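Flurberg Asks Households to Empty the Bag of Bags

Saturday, December 16, 2023
FOR IMMEDIATE RELEASE

Home organising firm Flurberg today opened its first Bag Amnesty, a summer program for people who own one cupboard they would prefer guests did not open.

The cupboard is usually under the kitchen sink. It contains a plastic shopping bag, and the shopping bag contains other shopping bags, and the household's position on the matter is that they will come in handy. Flurberg has been invited into enough kitchens to have formed a view on this.

"People apologise for the pantry, they apologise for the Tupperware drawer, and then they stand in front of the sink cupboard with their arms out," said Flurberg founder Nyokabi Chege. "We've all got one. Mine had a bag in it from a chemist that closed while I was still at uni."

The company surveyed 323 of its customers in August. Of those, 151 said they kept a bag of bags, and a further 10 said they did not but were corrected by someone else in the room. The longest-serving bag reported in the survey had moved house with its owner twice and had never, to the owner's knowledge, carried anything.

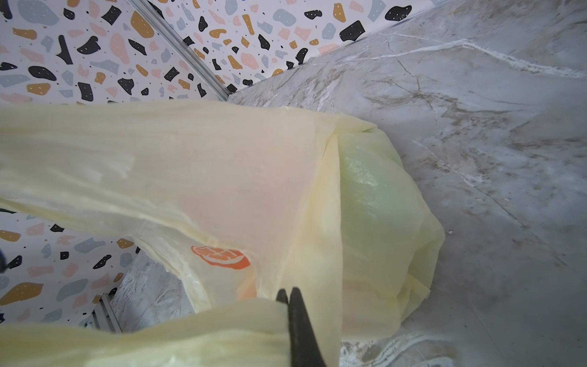 2 min read

A yellow shopping bag with half an orange printed on the side, and something green bundled up inside it, is about as typical a specimen as the program expects to meet. Flurberg's advice is to start by getting the whole lot out onto the bench, where it will look like more than it did in the cupboard. This is normal and no cause for a lie-down.

Participants are then asked to sort by a method the firm calls the Handle Test. Pick up each bag by its handles. If they hold, the bag stays in the running. If one gives way, it goes in the soft plastics pile, along with anything sticky and anything with a hole that has been described as small.

Survivors are folded lengthwise, pressed flat and rolled from the bottom up, with the handles tucked in last. They go back in a single container with a lid. When the lid no longer closes, the household has enough bags. Flurberg recognises that this will be the contentious part.

"I had a client argue for the bin liner defence," said senior organiser Mahtab Amini. "She'd use them all as bin liners, she said. We worked it out on the back of an envelope and she was covered until her youngest finished high school."

Sorted bags in good nick can be dropped at the Flurberg studio or at homewares shop Vītola, which will hand them on to local op shops that have asked for them. Torn and grubby ones will be accepted at the studio only. Please shake out the receipts first. Please also check for onions.

The amnesty is free and there are no forms. Staff have been instructed not to raise their eyebrows at quantities. Those who would like company for the job can book a home visit with Ms Amini or her colleague Pouran Esfahani, who between them will tackle the sink cupboard and, by negotiation, the drawer with the takeaway cutlery in it.

A follow-up program on glass jars is being considered. Ms Chege said she was not yet ready to discuss the jars - her own or anybody else's.

About Flurberg
Flurberg helps households sort kitchens, laundries and garages, and runs small-group folding classes from its studio. It sells no storage tubs, having seen what happens to them.

Media contact
Simin Pakzad, Communications, Flurberg
Interviews with Ms Chege are available on request. Her sink cupboard is available for filming by arrangement.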